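Finia: household linen as the drapers listed it

README and data card, please read before opening the tables

Welcome, and thank you for taking an interest in what must be one of the less glamorous corners of the printed past. Finia is a transcription of the household linen pages from the trade catalogues of two drapery firms, Tison and Kasprzak, both of which sold towels, sheets, dusters, glass cloths and much else by post from the town of Skirnon. The catalogues are small stapled things on poor paper, and I have been typing them up in the evenings for longer than I care to work out. I hope they are of use to you, whether you are writing about shopping, or prices, or the names of things, or you have inherited a drawer full of cloths and would like to know what to call them.

What you get

The main table is called entries. It has 1456 rows, each one being a single priced line in a single catalogue. If a towel came in two sizes with two prices it has two rows. If it came in three colours at one price it has one row, and the colours are listed in the colours column with semicolons between them.

The second table is called names. It gathers up the 211 different article names that turn up in the first one, with my attempt at a plain modern description of each and a note of which firm used it. Some were used by both, and not always for the same article, which I shall come to.

The third table is called catalogues and lists the 12 catalogues themselves, with the firm, the season printed on the cover, the condition of my copy and any pages missing. All three are plain comma-separated files in UTF-8 and should open in any spreadsheet, though do tell your spreadsheet to treat the sizes as text or it will helpfully turn some of them into dates.

The columns in entries

row_id: a plain running number. It carries no meaning and I promise not to change it.
catalogue_id: matches the same column in catalogues.
page: as printed. Where the page number has been trimmed off I have given it in square brackets.
name_printed: the article name exactly as it stands, misprints included.
name_id: matches the names table.
fibre: cotton, linen, union, or blank. Blank means the catalogue doesn't say. I haven't guessed.
weave: huckaback, terry, twill, diaper and so on, again only where printed.
size_printed: exactly as given, inches and all.
width_cm and length_cm: my conversions, to the nearest centimetre.
colours: the printed colour names, which are a pleasure in themselves. Biscuit, fawn, tan, string and natural all seem to be doing much the same job.
price_printed: as given, per item, per pair or per dozen.
price_unit: item, pair or dozen.
remark: anything else on the line, such as "hemmed ready for use" or "our usual quality".
unsure: yes or blank. More on this below.

How it was made

I typed everything from the paper by hand, one catalogue at a time, reading each page aloud to myself as I went. I did try text recognition software on an early Tison catalogue and it was quite hopeless with the little raised fractions in the sizes, so I gave it up and went back to the ruler and the magnifying glass. When a catalogue was finished I put it away for at least a week and then checked every row against the page from the bottom up, which slows the eye down nicely.

There are 22 rows marked yes in the unsure column. In most of those a price has been overprinted or rubbed away along a fold, and in a few the size makes no sense as it stands. (There is a Kasprzak roller towel that would, by its printed length, have reached the kitchen floor and gone out of the door.) I have left the figures as printed and you must use your own judgement. If you are averaging prices, I would leave the unsure rows out altogether.

A word about names

This was the part that gave me the most trouble and also the most fun, so please forgive me if I go on a bit.

Tison was a tidy sort of firm, at least on paper. A glass cloth was for glasses, a tea cloth for china, a kitchen cloth for pans and hands and general rough treatment, and each had its own line, its own weave and its own price. The order hardly changes from one season to the next, and you can tell that somebody simply marked up last year's copy and sent it back to the printer.

Kasprzak was looser. A "useful cloth" in the Kasprzak pages can be almost anything, and the same size and weave will be a hand towel on one page and a "cloakroom towel" on the next, a little dearer. I did wonder for a long while about merging these, and in the end I kept every printed name separate and put a see_also column in the names table to link the ones I believe to be the same article. You may well disagree with my links. They are opinions, and they are kept well away from the main table for that reason.

The word "duster" needs special care. In both firms' pages it may mean a cloth you dust with or a loose cover to keep dust off something, and the size is usually the only clue. Anything over a yard square I have put down as a cover.

"Fancy" means there is a border or a stripe. It doesn't seem to mean anything else, although it always costs more.

Prices

Prices are in the old money and I have left them so. I know it would be handy to have a decimal column, and there was one in an earlier version, but rounding the farthings made a mess of the cheaper cloths and I took it out again. The formula for converting is a simple one and you will be able to add your own column in a minute or two.

Please take note of price_unit before you do anything at all. Dusters were nearly always priced by the dozen, sheets by the pair, and towels as the mood took them. A kind early user sent me a chart on which dusters appeared to be dearer than bath sheets, and it took the pair of us most of an afternoon to see why.

Postage isn't included anywhere. Both firms printed a postage table inside the back cover and I have typed these into the notes file for anyone who would like to work out what a parcel would have cost to send to the coast.

What it isn't good for

I would be sorry if anybody used Finia to say what people had in their cupboards. A catalogue tells you what a shop hoped to sell, and I have no order books for either firm. It won't tell you what was popular, or what was out of stock by February, or what was bought at the market for half the price. Nor is it a fair picture of the whole trade, being only two firms in one town, and only those catalogues which happened to come my way.

There are gaps too. One Kasprzak catalogue has lost its middle sheet, and with it most of the bath towels, so that firm looks rather short of bath towels for that season. The catalogues table says which one.

The drawings from the catalogues aren't included. They are mostly of piles of folded things and wouldn't add a great deal.

Changes

This version was put out on 4/4/22. Since the last one I have corrected a run of Tison sizes where I had swapped width and length, split the old notes column into remark and unsure, and put right the spelling of "huckaback", which I had been typing in three different ways. The row numbers are as they were, so any references you have made to them will still hold.

Using and citing it

You are welcome to use the tables for anything you like, paid or unpaid, and to pass them on. I'd be glad if you would mention Finia by name and give the date of the version. If you find a mistake, do please send me the row_id and what you think it should say. I answer everything in the end, although in summer the garden has first call on me.

Cloths, towels and tables
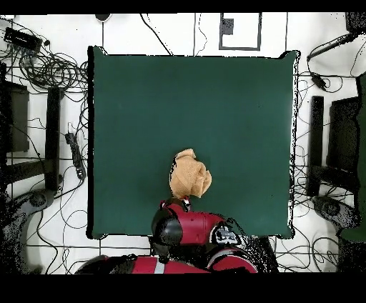
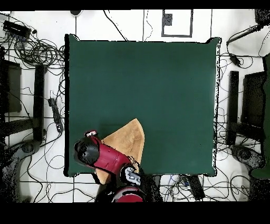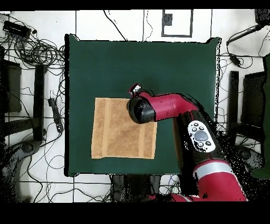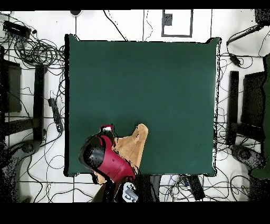 Dark green in all four, and tan cloth in all four too.

Comments received

A reader wrote to say that the line about fancy cloths can't be quite right, as the later Tison catalogues have a fancy huckaback with no border or stripe mentioned, and that in the north the word was used for any towel kept for visitors. The same reader would like the names table to have a column for words used at home as well as words used in shops, and offered "sink cloth", "pot rag" and "the good towel" to be getting on with. I have gone back to the huckaback rows and the objection is a fair one, so the note on "fancy" will be altered in the next version, and a column for home words will go in beside see_also as soon as I have enough of them to fill it.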